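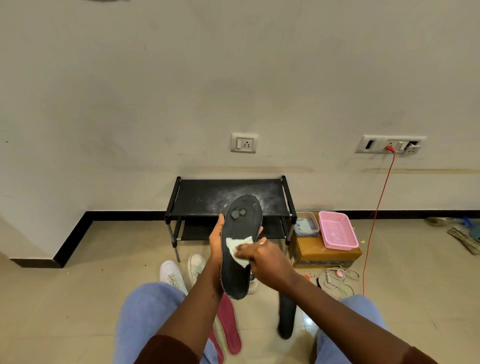
October, started 8:40

Insole wear trial, week six. Jatis pairs back from the walkers, Doãn pairs due after lunch.

Twelve pairs on the bench by nine. Toàn Văn had already tagged them left and right on the underside in white paint pen, so the mix-up we had in week four should not come back. Tags go under the arch from now on. On the heel they rub off in a few days.

Routine before weighing is the same as before. Dry brush first, then a wipe with a damp cloth, top face only, then two hours flat on the rack. No soap. We tried soap in week one and the foam ones held it for days, and the weights were useless. I have crossed those weights out in the main sheet but left them readable.

Thickness at the heel on the Jatis pairs is still dropping, but slower than in weeks two and three. Most of the loss seems to come early and then it levels off. Forefoot has hardly moved. Pair 7 is the odd one: left heel clearly flatter than right. Checked the walker's log and he drives a delivery van most of the day, clutch foot. I would keep him in but mark the pair, and not fold it into the average until we have talked about it.

Step counter on pair 3 came back reading 1,069 for the whole week, which can't be right for someone on a warehouse floor. Battery was fine. I think it sat in a locker. Toàn Văn will ask. Until then pair 3 has wear figures but no distance.

11:15 – Compression rig. Ran the old Baver blank as a check before doing anything else. It took 242 newtons to reach the 3 mm mark, same as last month, so I left the rig alone. Then pairs 1, 2, 4 and 5. Noticed that the plate squeaks on the way back up. A drop of oil on the guide rod fixed it, but somebody should look at the bushing before the winter batch.

Pair 5 right has a crease across the ball of the foot. The top cloth is lifting there, maybe the width of a fingernail. Glue problem, I think, and not wear, as the left one from the same sheet is fine. Wrote to Estell to ask which glue lot they used. They said last time that they changed supplier over the summer and I never got the lot numbers.

1:30 – Doãn pairs not here. The courier says tomorrow. Moved the rack time and told Toàn Văn not to wait around for them.

Used the gap to redo the smell notes, which I had been putting off. The zero to five scale is not working. Two of us scored the same pair a one and a four. Suggest we drop it and just write down yes or no, and who sniffed.

Also went through the supply shelf. We are down to one roll of top cloth and the cutter needs a new blade. Estell quoted about 695 for a full box of blanks, delivered, and I think we should take it before the price list changes.

3:50 – Weighed everything that had been on the rack long enough. Pairs 9 and 12 still felt cool to the touch, so I left them for the morning. Numbers are in the main sheet, second tab.

To do:
Glue lot from Estell
Locker question, pair 3
Decide on pair 7
Cutter blade
Weigh 9 and 12 first thing, before the Doãn box is opened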